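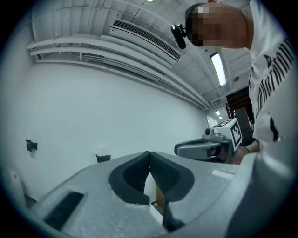
One reader says painting an exposed ceiling white is asking for trouble, every cobweb and drip will show and you'll be up the ladder again by October. Fair. Black hides more. But the room at Neramwood has white walls and a white exposed ceiling and I'd do it the same way again. Much brighter for anyone bent over a table doing fiddly work.

So, how to. Quick version, writing this between coats on another job.

What you need

Dry-fall paint if you're spraying, flat white. I used Dusora. Flat only – shiny paint shows every dent and bracket.
Primer for bare metal and for any old stains. Leltden stain blocker in my case.
Airless sprayer, rented. Mabaso had one with the long hose, get the long hose.
Plastic sheeting, more than you think. Masking tape, painters paper.
Extension pole, stiff brush, shop vac.
Respirator, goggles, hood. Old clothes.

Before any paint

Clear the room. Everything that can leave, leaves. Anything that can't gets wrapped and taped at the bottom.

Power off to the lights, then take down the covers. Sprinkler heads: do not paint them, ever. Bag each one with a small plastic bag and masking tape, and take the bags off the same day. Check with the building first. Same goes for smoke detectors and anything with a sensor in it.

Then dust. This is the boring part and its most of the job. Start at the far end, brush the tops of pipes and ducts, vacuum behind the brush. Greasy bits get wiped with degreaser and a rag, then clean water. Let it dry overnight. I skipped the tops of the ducts on my first ceiling and the paint came off in sheets like sunburn.

Prime

Rust, bare metal, water stains. Spot prime only unless the ceiling is very dark. If it's dark, prime the lot or you'll be doing a third coat.

Spray

Heating and air off. Cover the vents. Open a window if you can.

First pass going one direction, second pass from the opposite side. Pipes and beams have a back, and you only get the back by turning around. Keep the tip moving, a foot or so from the surface. Light coats. Runs happen at the joints, so ease off there.

2 coats for most rooms. Wait whatever the can says between them, longer if it's humid.

Paint amounts: look at the coverage on the can, then buy more. Floor area is no guide here. My room is 700 square feet of floor and I bought for 1,000 and still went back to the store. Beams and ducts add a lot of surface.

Touch up

Lights back on, walk it slowly. You'll see grey shadows where the spray missed, usually behind conduit and along the wall edge. Brush and a small roller on the pole for those. Don't drag the sprayer out again.

Walls last. Roll them in the same white if you want the corners to disappear, or go a shade warmer. I went the same. Cut in at the top with a brush, two passes.

Cost

Rental, paint, primer and plastic came to more than I planned. The sprayer and plastic alone were $215. Clean the sprayer properly before it goes back or you loose the deposit.

Save a jar of the paint and write the room on the lid.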